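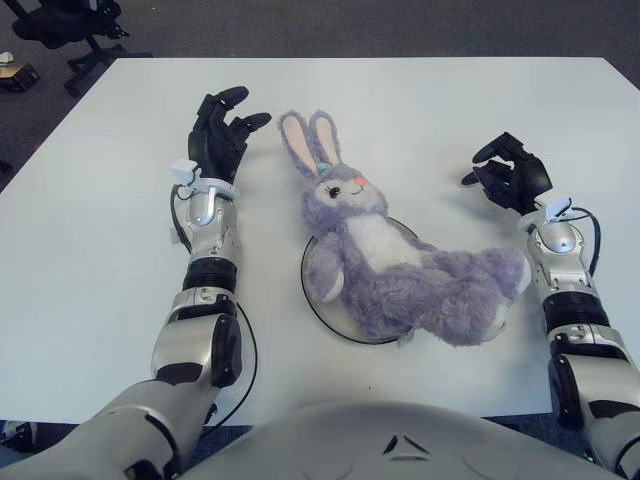 Praline on the white table, teal clip (or bow) and all

Re: [plushmenders] Shaggy fur, how do you wash it without ruining it?

Sent: 14 September 2025

Hello everyone, and hello especially to Toàn, whose question I have been meaning to get to all week,

Toàn Lý wrote:
> I've been given a long-fur rabbit for my niece, secondhand,
> and it smells like somebody's attic. The tag is gone. Can it
> go in the machine, or will the fur mat? Also it has a hair clip
> that I can't tell is sewn on or not. Any advice welcome,
> I have only ever washed the short velvety kind.

I'm so glad you asked before you washed it! I have a purple rabbit with just this sort of fur (her name is Praline, and she's the one lying down up top), and I've made most of the mistakes already, so please borrow from mine.

First, the clip. Take hold of it gently and feel underneath with a fingernail for thread. If there's thread, snip it with small scissors and put the clip in an envelope with the toy's name on it. I skipped the envelope once, back in June, and spent an evening with my arm down the back of the sofa.

Shaggy fur can go in the machine, but I stopped doing it after Bodnár, a big brown bear I had from my aunt, came out looking like an old bath mat. Now I use the sink. Cool water, a small squirt of baby shampoo, and press, don't rub. Rinse until the water is clear, which takes longer than you'd think – three sinkfuls is normal for me. Then roll her in a towel and lean on it.

Drying is where you need patience. Leave the rabbit somewhere airy, turn it morning and night, and brush with a soft pet brush while the fur is still damp. Go in little strokes from the tips down toward the backing, and hold the fur at the root if you meet a tangle. Legs and tummy always tangle the worst. The white patches like a second go with the shampoo.

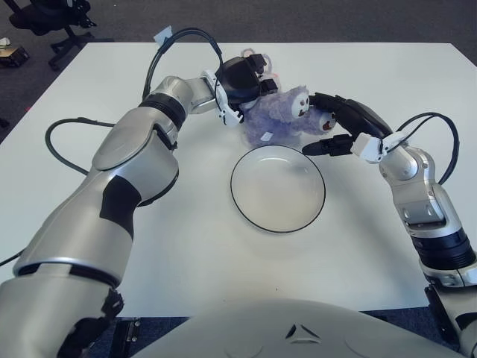 Another purple one, with the white plate

Other shaggy toys, like the fuzzy purple one with the round white eyes, are easier to do in a bowl. Do check the eyes first, though. Give each one a small tug, and if it wobbles, mend it before it goes near water. If there's a fabric tag, read it before anything else, and leave it on!

As for the attic smell, a night in a pillowcase with some baking soda, then a good shake outdoors, helps before the wash. Skirell asked me off list whether vinegar works too. I've only tried it on Covik, my old gray elephant, and he smelled like salad for six days, so I can't recommend it.

Do write and tell us how your niece's rabbit comes out, Toàn.

Warmly, and with apologies for the length as always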